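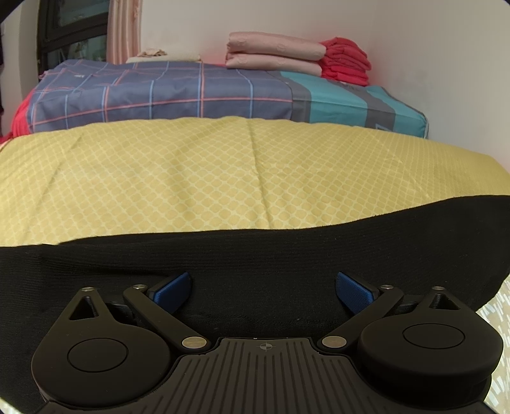 I have a system for making the bed, and like most of my systems it was somebody else's first. My flatmate Lukian Lysenko once worked a summer season at a guest house in Wutitz, where he was taught to change a double in under four minutes, and he has been insufferable in the presence of bedding ever since. He can't walk past an open bedroom door without saying "corners".

So, corners. I do them now. I also do the yellow quilted cover, which goes on last and which I bought in September from a shop called Mesia that was closing down, or said it was. (It has been closing down for two years. I went past last week and there was a fresh banner.) The cover was marked as a double. It is a double in the sense that it covers a double bed if the bed has no mattress on it. With a mattress you get to choose which side will be cold, and I have chosen the side by the wall, where I don't have to look at it.

Quilting is a strange thing to own. It looks smooth in the shop, then you get it home, sit on it once to put your socks on, and it remembers you until bedtime. I've tried smoothing it with my forearm, the way they do in hotels. I've tried the long broom handle, which was Lukian's idea and which worked rather well until I caught the lamp. The current method is to pull hard from the foot end, swear, and put the cushion over whatever is left.

The cushion needs some introduction. It's black, thick, and wide enough to be a piece of furniture in its own right. It came from Vsevolod Vasylenko, who was moving to a smaller flat and described it over the phone as "a cushion". I took a rucksack to collect it. I came home on the 50 bus with the thing across my knees and partly across the knees of a man in a suit, who was very decent and got off, I think, a stop early.

For the first month it lived at the head of the bed, as cushions are supposed to. It slid down behind the pillows every night and I'd wake up with my chin on my chest like a pensioner on a train. Then it lived on the floor, where I fell over it. Now it goes along the near edge, which makes no sense whatever to visitors but suits me down to the ground. You can lean on it from the floor while you sort laundry. It also stops things rolling off, and I had not realised how many of my belongings roll.

The drawback is fluff. A black fabric with that sort of surface will pick up anything paler than itself, and everything I own is paler than itself. I bought a Sumeo lint roller, which came with a leaflet longer than my tenancy agreement, and I do the cushion on bathroom-cleaning mornings so that all the misery falls together. It doesn't like being brushed one way and then the other, either. You end up with a patch that looks like someone has been stroking it, and then you have to do the whole length to match.

Lukian thinks I should get rid of one or the other. His position is that yellow and black together belong on a wasp or a building site, and that nobody ever slept well on a building site. My position is that he has had the same grey duvet cover since he moved in and refers to it as "the good one".

I did look at throws. Mrs Yatsenko downstairs was giving away a green one, very soft, with a fringe, and I carried it up and tried it folded over the foot of the bed for an evening. By the morning the fringe had got into the zip of my holdall and I had to cut one free of the other. I took it back down and told her it was too nice for me. She said she'd thought so too.

The bed was made by ten past eight this morning, corners included, and at twenty past I sat on it to find my other shoe.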